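Evening, about nine, July

Rain again since the morning, so I stayed inside and did the kitchen, which I was promising to myself since we came back from Drommont. I write it down now before I am too tired, because I like later to read what I did with a day like this one.

First I took everything out from the low cupboard beside the stove. It is a deep cupboard and the light does not come to the back of it, so things go there and they stay for years. I found the old sieve, two lids with no pots, a bag of lentils from Klinhom with the price still on it (111, but in what money I can't remember any more), and a packet of paper cups which I bought for a birthday and then could not find on the birthday. The lentils I threw away. The lids I kept, and I know this is foolish.

Then I washed the shelf with warm water and a little vinegar. The vinegar smell is still in the room, also in my hair. I let the shelf dry with the door open and in this time I had tea and bread with jam, standing.
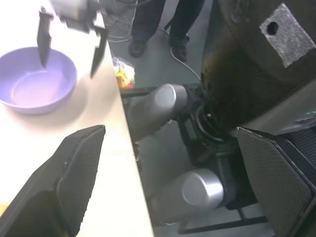 After the tea I thought for a long time about the bowls. We have too many for two persons, but each one has its work. The big glass one is for dough. The steel ones from Mivavell are for salad and for washing berries, and they ring like bells if you put them down too quickly. The plastic ones are light and they don't break, and the children of my sister always choose them first when they visit, so they must live low, where small hands can reach. I like also their colours. In my mother's kitchen every bowl was white or brown, and when I first came to this country I stood in a shop and was almost shy to buy a purple one. It cost 80 cents on the sale table. I felt very modern.

So now the plastic bowls are on the bottom shelf, the steel ones are on the middle, and the glass one has its own place on the counter near the flour. The flour I weighed, because the label was gone from the jar and I wanted to know if it is enough for the weekend. There is some 700 grams. For one loaf it is enough, for two it is not, so I put flour on the list, together with dish soap, rice and light bulbs.

The drawer under the kettle I did not finish. It is full of rubber bands, candles, and the instructions for the Dunix toaster, which we gave away two winters ago. I took out the instructions and closed the drawer again. Maybe tomorrow, if the rain continues, and the radio says it will.

My back hurts a little from kneeling on the floor. I should have put a towel under my knees, as I told myself the last time. It was 19 degrees inside the whole day, and I wore my grey sweater with the hole in the elbow, and this is the other thing I must repair.

For supper I made soup with carrots and the end of the celery. It needed more salt. I put the rest in the fridge for lunch and washed the pot right away, so the sink is empty tonight and I can go to bed without looking at it. I still have to take the garbage out before I sleep.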